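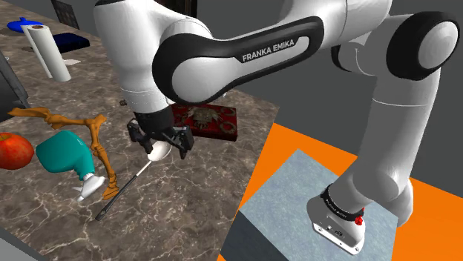
Balakrishnan Naidu wrote in to say that the arm itself was the easy part of his budget, and that he would have saved a good deal by pricing the bench, the mount and the spare fingers first. Several other readers of the Meltasel tips page have said much the same, so the list has been redone with those items at the top.

Before you get a quote

Measure the counter, then measure the reach. An arm mounted on its own pedestal beside the counter needs floor space as well, and you still have to be able to open the drawers. Tape the outline on the floor and live with it for 3 days.

Write down the five things you most want it to pick up. Spoons are harder than apples. A thin handle lying flat on stone leaves very little for the fingers to get hold of, so ask the seller to show that job and not a block of foam.

Leave the clutter where it is for the trial. Paper towels, a folded cloth, a tray – these are what the arm will have to work around on an ordinary morning.

What to put in the budget

Mounting. Our plate and bolts from Arndale came to $260, and the drilling was extra.
Spare finger pads. A set was $38 at Hendriks. Buy two sets with the first order and pay shipping once.
Electrical work. We set aside $100 for an outlet on the pedestal side, so that no cord crosses the counter.
Simulation time. Rosureck rents it by the month. Try your layout there before anyone drills.
Training. Ask if it is included, and for how many people.

Renting first

A rental through July told us more than the brochures did. Check who pays for shipping both ways, and keep the crate. Read the part about stains and scratches too – kitchens are hard on white covers.

Make sure the stop button can be reached from where you normally stand. If it faces the wall, turn the base before it is bolted down.

Prices were last checked 21 January 2023.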